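Kitchen inspection – Bremby unit, May 2024
Inspector: Agustina Domínguez

1. Floor and exits – pass. Mat at rear door replaced.
2. Extinguisher – pass. Gauge in range, tag signed.
3. Outlets near sink – fail. GFCI on the left does not trip on test.
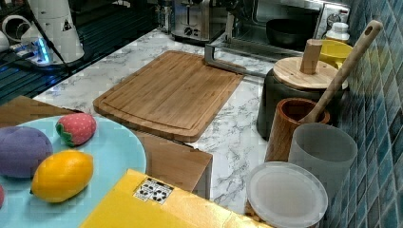

4. Work surfaces – pass with comment. Countertop clearance is checked against the January sheet. The far corner of the cutting board reaches under the metal frame of an appliance; pull it clear before use. Keep the juice groove free of residue.
5. Water heater – set to 120, reset after January. Recheck in 8 weeks.

Contact: M. Ibarra, Bremby office | Back to top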